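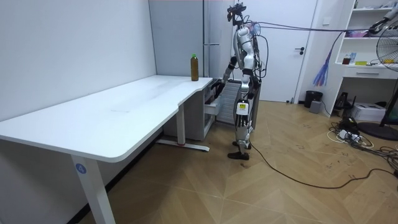 Escritorio Miranda, blanco, con cajonera

El Miranda es nuestro escritorio largo de siempre, pensado para arrimarlo a la pared y olvidarse de él durante años (¡que ya es decir!). El tablero es blanco y liso, con un recorte curvo cerca del extremo derecho -- un detalle que al principio nos parecía un capricho y que ahora no quitaríamos por nada del mundo.

Bajo ese mismo extremo va la cajonera, también blanca, que se pide junto con la mesa o más adelante, cuando el presupuesto lo permita. Con el cajón abierto conviene dejar sitio para la silla, así que mida con calma antes de decidirse.

Las patas son blancas, y a nosotros nos gusta especialmente cómo quedan sobre un suelo de madera en espiga.

Referencia: Saltulier 1.652
Garantía: 6 años
Plazo de entrega: 25 días
Montaje: no incluido

Desde marzo hemos servido casi 3.000 unidades, y si le queda alguna duda, escríbanos sin apuro -- en Vurncombe contestamos a todo el mundo.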